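Pleltville Public Library
Minutes of the Regular Meeting of the Board of Trustees
March 2024

The meeting was called to order at 6:30 p.m. in the second floor reading room, Philomena Flanagan presiding. A quorum was present. Shigeru Kaneko recorded the minutes.

Approval of minutes
The minutes of the February meeting were approved with one correction: the closing date for bids on the roof repair was entered incorrectly and should read as given in the notice to bidders.

Director's report
The library issued 169 new cards in February. Interlibrary requests from the Oltach branch continue to arrive late, and the Director has asked the county to move the van pickup from afternoon to morning. A reply is expected before the next meeting.

Summer reading program
Mr. Kaneko presented the draft calendar. The program will run for nine weeks, with craft sessions on Tuesday mornings and story hour at the Conby branch. Registration last year closed at 107 children, and several families were placed on a waiting list. The Board discussed adding a second craft session and agreed that the supply budget could support it.

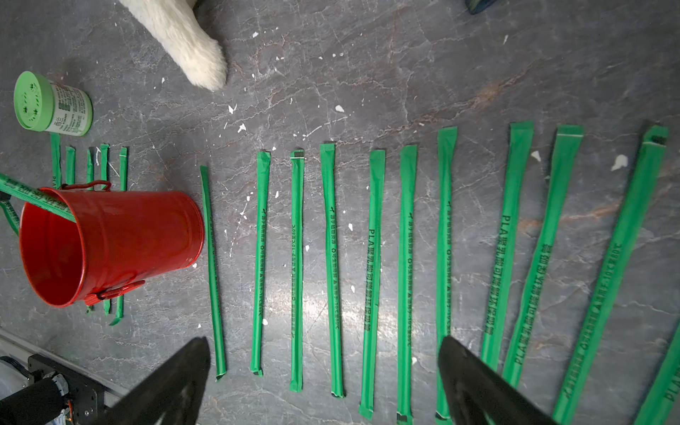 Ms. Flanagan asked whether the Conby branch would have enough seating. The Director replied that 24 folding chairs are being moved there from storage – the remainder will stay at the main building for the film series. Motion to approve the calendar as presented, with the added session. Carried, one abstention.

Roof repair
Two bids were received. The lower bid, from Mirani Roofing, did not include removal of the old flashing. The Director was instructed to request a revised figure in writing. No action taken.

Public comment
A resident of Oltach asked that large print titles be rotated between branches more often. The Director will report back.

Adjournment
There being no further business, the meeting was adjourned at 7:50 p.m.

Respectfully submitted,
Shigeru Kaneko, Secretary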